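Teaching the arm to mind the cupboards: a chat with Delia Rivadeneira

I'd been told to expect a kitchen when I visited Leroteck in Pisthorpe, and I'd pictured pots and pans. What I got was a rehearsal kitchen on a screen, navy cupboards and all, where the firm tries out each job before letting an arm near anyone's real doors. Delia Rivadeneira ran me through some of it before we'd even got our coats off. 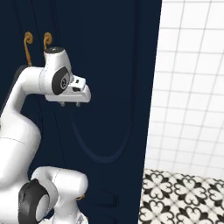
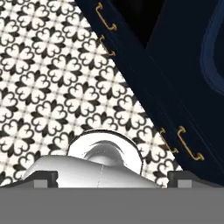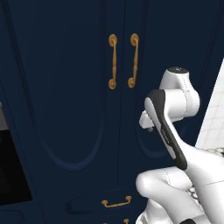

Delia used to fit kitchens for a living – she spent 10 years on her knees with a drill, as she puts it – and she now looks after the virtual ones. The idea, she told me, is that a robot arm will one day do the dull opening, fetching and putting away in the staff canteens Leroteck runs, and she wants the people who work there to have a say in how.

"They asked for someone who knew handles," she said, laughing. "I thought it was a wind-up! But a handle can be a swine. You and I just grab it. The arm has to know where the thing is, which way the door swings and when to let go."

Her library has 306 handles in it now, and she'll happily talk you through the lot if you've got an afternoon. (I hadn't, but I did get the full story of the bail pull.) She changes the doors, the tiles and the floor, then sends the arm off to try again. A good morning is 80 tries.

So what does that do to a working day? Her back is better, for a start. She misses the vans, and having a customer bring her a tea. "I do a lot more sitting and frowning," she said. "And I write everything down now, which I never did on site. You just shouted it up the stairs."

Efthymia Balaskas joined us halfway through, with biscuits. She has worked in the Pisthorpe canteen for years and goes upstairs for 3 hours a week to tell Delia what's wrong with her kitchens. I asked her straight out whether she was worried about her job.

"I was, yes," she said. "I'm still a bit worried. They've promised us no hours will go before the trial's finished, and I've got that in writing. After that, we'll see." What she'd like is for the arm to take over the low cupboards and leave the serving to her. "I like the people. I don't like the bending."

She has already won one argument. The plan was to run the trial through the lunch rush, and Efthymia said no, absolutely not, you'd have folk queuing out of the door. It's going to be early mornings instead, with one of the canteen staff in charge of the stop button. Delia says she wouldn't have thought of that on her own.

The first real arm goes in downstairs at the end of October. Efthymia has asked for the cupboard by the sink to be left until last, as the door sticks and she's the only one who can open it.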